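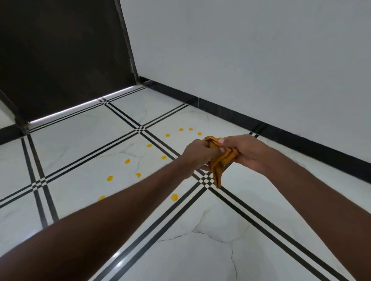
5月 木曜日　糊炊き、裏打ち試験および作業環境に関する記録

屏風下張り用の小麦澱粉糊について、前回に引き続き配合と炊き上げ条件の確認を行った。対象は資料674号の右隻下張りに用いる予定の糊であり、本紙に直接触れる箇所には使用しない。澱粉はSturnuraの沈糊を用い、前夜から水に浸したものの上澄みを朝のうちに替えた。作業台の拭き上げと糊鍋の縁の覆いには、今回から芥子色の畝織り風の布巾を充てる。絞り方は、畳んだまま左右の手で握り、両手の間でねじる方法に統一した。従来の白布巾は裏打ち紙の端と見分けにくく、台上に置いたまま紙を重ねた例が過去の記録にもあるため、色のあるものに改めた次第である。なお、色移りの有無については新聞用紙に挟んで一晩置く簡易試験を別に行う。結果が出るまでは、本紙の置かれた台への持込みを禁ずる。

一　配合

澱粉245グラムに対し水900ミリリットル。計量はZetoの台秤による。風袋引きの操作後に表示が落ち着くまでやや時間を要する。前回の記録で澱粉量の末尾に訂正線があるのは、表示の安定を待たずに読み取ったことによるものと判明した。前回分の数値は参考値として扱い、今回の配合を基準とする。

水は濾過水を使用。前月まで用いていた汲み置きの水は、容器の底に僅かな沈着が認められたため廃棄し、容器は洗浄のうえ乾燥棚に伏せた。容器の蓋の内側に付けてあった日付札が剥がれているので、次に使用する者が書き直すこと。

二　炊き上げ

鍋はRuggieroの厚手のもの、熱源はStoveroの卓上加熱器。弱い目盛りから始め、底に澱粉が沈まないよう木べらで絶えず攪拌した。白濁した液が半透明に変わる手前で急に重くなる点は従来と同様である。今回はこの時点で火力を落とし、へらの動きを鍋底に沿わせるよう改めた。前回は重くなった後も火力を維持したため、鍋肌に薄い膜が生じ、裏漉しの際に小片となって残った。今回の裏漉しでは小片は少なく、網の目に残ったものも指で潰れる程度の柔らかさであった。

炊き上がりの判定については、担当者間で表現が一致していない。ある者は「へらから帯状に落ちる」と記し、ある者は「鍋の中央に山が立つ」と記している。両者は同じ状態を指す場合もあるが、火を止めてからの経過によっては明らかに異なる。当面は火を止める直前の状態を記すこととし、止めた後の様子は別の欄に書く。用紙の様式は次回までに改める。

冷却は水を張った桶に鍋ごと浸けて行った。表面に膜が張らないよう、糊の面に少量の水を静かに注いで覆った。冷却中に桶の水を替えるのを一度失念し、終盤の冷え方が鈍い。仕上がりへの影響は現段階では判断できない。

三　裏打ち試験

試験紙は楮紙の薄口と中厚の2種とした。糊は裏漉しの後、糊盆で練り、薄口には牛乳程度、中厚にはそれより僅かに濃く溶いた。刷毛は従来の糊刷毛を使用したが、片側の毛が痩せており、刷き終わりに筋が出る。薄口の一枚目で筋が目立ったため、刷毛の向きを返して二枚目以降を進めた。返した後の筋は斜めから光を当てて初めて分かる程度である。刷毛の修理については見積りを依頼する。

撫で刷毛で押さえた後、仮張り板に移した。薄口は板の中央から外へ向けて空気を抜いたが、右上の角に小さな浮きが残った。紙の端を一度上げて下ろし直すことも検討したものの、繊維が伸びるおそれがあり、そのまま乾燥に付した。乾燥後に浮きが残るか否かを記録する。中厚には目視できる浮きはない。

板の上辺に差す箆口は、今回いずれも右側に設けた。左側に設けた板と混在すると剥がす際に迷うため、今後とも右側に統一する。

四　Annatjie Van Wyk氏の所見

午後、滞在研究員のAnnatjie Van Wyk氏に糊の状態および試験片を見ていただいた。氏は洋書の修復を専門とし、澱粉糊についても長い経験を有する。主な指摘は次のとおりである。

糊の練りについては、当室の練り方はやや短い。氏の工房では、練りの途中で一度糊をまとめて休ませ、再び練ってから水を加えるとのことである。休ませる間に糊の内部の硬さが揃い、薄めたときに粒を感じにくくなるという。当室の方法と並行して同じ紙で比較する価値があると思われる。

中厚紙の濃度については、下張りの用途であれば現在より薄くても足りるのではないかとの意見があった。これに対し、右隻の骨の一部には過去の修理で削られた跡があり、接着面が狭いことを説明した。氏はその箇所に限り濃い糊を用い、他は薄くする方法を提案された。作業が煩雑になる懸念はあるが、下地の図に濃度の区分を書き入れれば対応できる範囲であろう。図の写しを一部用意し、区分案を鉛筆で入れておく。

なお、仮張り板の柿渋の状態についても尋ねられた。一枚の下辺に塗りの薄れた箇所があることはその場で確認した。塗り直しの時期は未定であり、当面その板は薄口の試験に使用しない。

五　作業環境

午前中は湿度が高く、窓を閉めて作業した。昼過ぎに廊下側の扉を開放したところ、仮張り板の片側だけに風が当たり、紙の右半分の乾きが先行する様子が見られたため、直ちに閉めた。今後、板を立て掛けている間は扉の開放を控える。扉の札は小さく、廊下側からは読みにくいとの申し出があったので、文字を大きくして掛け替えた。

記録用の温湿度計は記録紙の残りが少ない。交換用は引出しの上段にあるが、旧型用の紙が混じっている。穴の間隔が異なるため、取り付け前に照合すること。旧型用は袋を分けて下段に移した。

六　片付けおよび次回への申し送り

糊盆と裏漉し器は水に浸けて糊を緩めた後、毛の柔らかい刷子で洗った。裏漉し器の枠の継ぎ目に古い糊が残っており、竹串で除いた。馬毛の網に緩みはない。余った糊は密閉容器に移し、表面を水で覆って冷暗所に置いた。容器の札には配合と炊いた者の名を記してある。試験以外の用途に流用しないこと。

次回は、Van Wyk氏の示された休ませる工程を加えた糊と、本日の手順による糊とを同じ楮紙で比較する。澱粉と水の量は変更しない。比較用の紙は同じ束から取り、漉き目の方向を揃えて裁断しておく。裁断の際は、紙の裏面右下に鉛筆で薄く印を入れること。

薄口右上の浮き、刷毛の見積り、布巾の色移り試験は、いずれも結果待ちである。仮張りの剥がしは急がず、紙が板に十分馴染むまで置く。剥がす日を決めた者は、板の脇の帳面に記入のうえ、下張り担当に連絡すること。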